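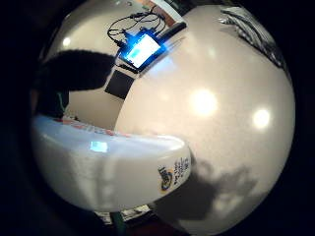
第 40 页　Flinent 手持采集套件 安装与使用手册　修订 5

第 5 章　用手持夹爪采集示范数据

5.1 开始之前

本章讲桌面任务的示范采集,对象是拿着夹爪干活的人。训练、标注和部署在后面几章,读者如果只负责采集,可以不看。

先提醒一句:市面上的宣传材料喜欢说“随手录一录,模型就会了”。我们在 Vutummont 项目里照着这个说法试过,结果是一批没法用的数据和一个见到亮屏就犹豫的策略。下面的步骤比宣传里写的麻烦,请按步骤做。

本章开头的画面取自一段实际录制。鱼眼镜头下,一件白色弧形物体离得近,占了左下一大块,浅色表面鼓得像个球,顶灯在上面留下圆形的亮点。靠上的位置有一台小设备,屏幕发着蓝白色的光,旁边是几圈细黑线缆和一支细长的黑色笔状物。采集时多数画面都是这种样子,干净的产品图只会出现在手册封面上。

5.2 布置桌面

1. 确定任务物品。把本轮要夹取的东西放进夹爪能够到的范围,其余物品留在原位。不要为了录制把桌子收拾得一尘不染,除非将来机器也只在那样的桌上干活。

2. 检查顶灯。在操作位置举起夹爪,看预览里的反光点。反光点落在目标物上时,挪物品或者换站位,不要指望后期修正。Ellaseo 处理软件里有一个“去反光”选项,我们对它的评价是:开着它,反光变成一团灰,目标物的边缘也跟着变成一团灰。建议关闭。

3. 处理发光的屏幕。亮屏会在周围形成光晕,自动曝光会随着夹爪靠近而忽明忽暗。锁定曝光后再录。设备允许调亮度的,调到中间一档,整轮保持不变。

4. 理线。线缆可以留在画面里,但不能绕过夹爪的行进路线。细线在广角画面里常常只有几个像素宽,人看得见,模型未必看得见。

注意:白色物品放在浅色桌面上,边界很弱。如果本轮任务要夹的正是白色物品,请在任务说明里写清楚,并多录一些不同角度的接近动作。不要在物品上贴彩色胶带来“帮助”模型,它会学会找胶带。

5.3 佩戴与握持

1. 戴上手套。同一轮内手套颜色不要更换。换手套必须另开一轮,并在“备注”栏登记。

2. 握住夹爪手柄,手腕放平。扳机先空按 10 次,确认开合顺畅,预览窗口里的开度曲线没有台阶。

3. 另一只手尽量离开画面。确实需要扶住物品的任务,可以让另一只手入镜,但要每条都入镜,并在任务说明中选择“双手”。一半有手、一半没手的数据,是我们见过的最难排查的问题之一。

4. 检查手是否挡住镜头。手离镜头太近时,预览里会出现一大块发虚的暗影,遮住目标。短暂的遮挡可以接受,夹爪接触物品的那一刻不可以。

警告:不要夹取通电设备的插头、裸露的线头和任何温度不明的东西。夹爪指尖没有绝缘等级。

5.4 录制一条示范

1. 把夹爪停在起始位置,保持静止,等指示灯常亮。

2. 按下录制键,停顿一拍再开始动作。没有这一拍,Ignacio 时间同步模块有时会把开头对错,而软件不会报错。

3. 以平常速度靠近目标。有些资料建议放慢到平时的一半,理由是“动作更清晰”。我们照做过,得到的机器人动作确实清晰,也确实慢得没人愿意用。

4. 夹取、移动、放下。途中失手,不要立刻停止录制。能自然补救的就补救,做完整条,结束后选“含补救”。不能补救的选“失败”,同样保留。

5. 放下后退开夹爪,回到起始区域附近,再按停止键。

6. 在手机端确认结果标签。标签只有“成功”“含补救”“失败”三种。拿不准时选“失败”。

注意:不要在录制中途和旁人说话并转身。镜头会跟着转,这一条基本就废了。

5.5 变化要从哪里来

单个任务的最低数量是 400 条。这个数字经常被当成保证,它不是。它只是我们内部流程的起步线,低于它时不值得占用训练机时间。同一个物品、同一个角度、同一个人录满 400 条,效果可能还不如变化充分的一小批。

每录完 40 条,停下来做一次改动,从下面选一项:

调整物品的位置和朝向;
换一个操作者;
打开或关闭一组灯;
增减桌面上与任务无关的杂物;
改变起始高度。

一次只改一项,改完记入日志。一次改好几项,出了问题就没法倒查。软件里的“自动多样化”功能会对图像做随机裁切和调色,它不能代替上面的改动。调色之后的同一张桌子还是同一张桌子。

5.6 现场抽查

每录 10 条,回放最后一条,逐项核对:

(a) 夹爪接触目标时,目标在画面里看得见。
(b) 开度曲线与画面一致,画面里闭合时,曲线也在下降。
(c) 屏幕类物品没有把周围烧成一片白。
(d) 轨迹没有突然跳动。
(e) 标签与实际结果一致。

任何一项不合格,往回再查 5 条。仍不合格的,整批标记“待复核”,不要删除。我们不建议依赖软件给出的“质量分”。它主要看画面锐度和轨迹平滑程度,一条夹空了的示范照样能拿高分。

轨迹跳动的常见原因是画面里缺少可供定位的纹理。大片浅色光滑表面、弯曲的白色塑料件、反光,都会让定位变差。可以让画面边缘带进一些有花纹的东西,条纹布料就很好用。放好后固定住,录制期间不要移动。

5.7 上传与保存

1. 用数据线连接主机。无线上传可以用,但中断后续传的文件偶尔会少一段,目前的校验不一定查得出来。

2. 选择项目,核对任务名称。任务名称一旦提交不能修改,只能新建。

3. 点“上传”,等到列表中每一条都显示“已校验”。进度条到头不等于上传完成。

4. 在本机保留原始文件,直到训练负责人书面确认收到。设置里的“上传后自动清理”出厂时是打开的,请在第一次使用前关闭。

注意:画面里常会带进屏幕内容、印刷文字和标签。广角画面中的小字大多读不清,但不能据此认为一定读不清。上传前抽看,涉及他人信息的条目先做遮盖。

5.8 故障对照

现象:预览四周发黑,只有中间一圈有画面。
处理:这是鱼眼镜头的正常表现,不需要调整。黑圈明显偏向一侧时,重新安装镜头座。

现象:直的桌沿在画面里是弯的。
处理:正常。不要在采集端打开“畸变校正”,训练端会再校正一次,两次叠加后标定失效。

现象:靠近亮屏时画面变暗。
处理:曝光未锁定。返回 5.2 第 3 步。已经录下的条目标记“待复核”。

现象:开度曲线始终是一条直线。
处理:检查手柄底部的接头。插紧后重新空按扳机。仍无变化时停止采集,没有开度数据的示范不能用于训练夹取。

现象:模型在采集用的桌上表现很好,换一张桌子就不行。
处理:不属于硬件故障。返回 5.5,检查日志里到底改动过几次。请勿就此申请更换套件。

标定步骤见第 6 章。更换过镜头座或夹爪指尖的,先做标定,再继续录制。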